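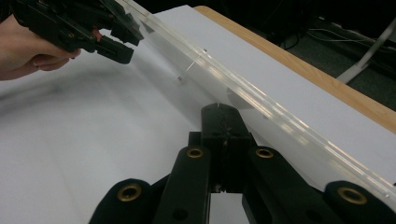

I have been meaning to write about the curtain bar for the back bedroom for weeks, mostly so I remember how I did it when it comes time for the second one. The window in there is narrow and deep, and every rod I tried looked heavy in it. What I wanted was a thick piece of clear acrylic, square-edged, so the light would go through it and the curtain would look like it was hanging from very little. The bar is now at the stage where it lies on the work table over a white cover, and it catches the light along its top faces the way I hoped it would. You can still see the white through it, a bit bent. There is a small screw in the top face, and near it a thin metal pin coming out of the side. That pin is what most of this post is about.

The bar itself came from Simton, which sells offcuts. I have bought from them before for shelf edging. They cut to length but they do not finish the ends, so what you get has saw marks on both ends and a paper film on the long sides. Leave the film on as long as you can. I took mine off one side too early, to see what it looked like, and then spent an evening getting a scratch out with polish.

For the ends I used wet sandpaper, starting coarse and finishing at 800. After that I used a plastic polish and an old T-shirt. It is slow work. The ends are not perfectly clear, but they go from white and chalky to something like sea glass, and once the bar is up they will face the walls of the recess anyway.

Drilling was the part I put off. I had read plenty of warnings about acrylic cracking, and I had cracked a piece of it years ago making a stand for a cookbook. I practiced on the short offcut Simton put in the package. These are the notes I made:

Clamp the bar with scrap wood under it, and put a cloth between the clamp and the plastic.
Tape over the spot and mark on the tape.
Go slow, and back the bit out often. If the shavings start to stick to it, stop and let everything cool.
Drill a small hole first and then the full size.
Do not force the screw. If it gets tight, take it out and open the hole a little more.

The first hole in the offcut chipped on the way out, on the underside. I had let the scrap wood slide. The next one was fine, so I moved on to the bar.

The pin is there to hold the tieback cord. The curtain is a light cotton one and it does not need rings. It has a sleeve sewn along the top that slides over the bar, with a gap left in the sleeve where the pin is. Štefánia Brabec, who sewed the curtain for me, suggested the gap. I had been planning to put the cord on a hook in the wall, but the wall on that side is the old crumbly plaster and I would like to leave it alone. She drew the whole thing on the back of a receipt in less than a minute. I still have the receipt in the folder with the window measurements.

I tried 2 kinds of wire for the pin. The first was a craft wire that bent as soon as I hung anything on it. The other was a length of stiffer steel wire from a packet of Skolletti picture hangers that had been in the drawer since we moved in, and it holds. I filed the end so it would not snag the cotton. I may still put a dab of clear glue at the base, but I would like to be able to take it out if it ever needs replacing, so for now it is only the fit that holds it.

The cover on the table is worth a mention too. I used to work straight on the wood, and that table has the marks to prove it. Acrylic picks up every crumb of grit, and on an orange-brown table you cannot see the grit until you have dragged the bar across it. On white you can see it right away — shavings, hairs, all of it. I wipe the surface down before I turn the bar over, every time. It also makes it much easier to see scratches in the plastic, which I have mixed feelings about.

Next is the hanging. The bar will sit in a pair of Hellanero brackets, the plain open kind shaped like a J. They are made for a round rod, so the corners of the bar do not sit down into them properly. I have thought about this more than it deserves. One option is to file the brackets, and I do not love that because they have a nice dark coating. The other is to put a thin pad of felt in the bottom of each one and let the bar rest on that. I will try the felt first. The recess is shallow enough that the bar cannot roll out, and the curtain weighs next to nothing.

A few people have asked about the cost. The bar was more than a basic metal rod from the hardware store and a good deal less than the ready-made clear rods I looked at, including the Athumani one I had saved in my cart since October. That one was round, and came with big ball ends I would have had to hide. If I had been able to find it square and plain I would probably have just bought it and saved myself the sanding.

What I would do differently for the second window: order the bar a little longer than needed, so there is room to cut off a bad end. Buy better clamps. Keep the film on until the day it goes up. And drill before polishing the ends, because I managed to put a small nick in one of them with the drill chuck and had to go back over it.

I am also thinking about yellowing. The back bedroom gets sun from lunchtime on, and I have seen old acrylic go the color of weak tea. Simton says on the label that this kind is meant to stay clear outdoors, so it should be all right behind glass. I have put the leftover offcut on the windowsill in there, with half of it wrapped in foil, and will compare the halves at the end of the summer.

The felt is supposed to arrive on Tuesday. I still have to wash and press the curtain before it goes up.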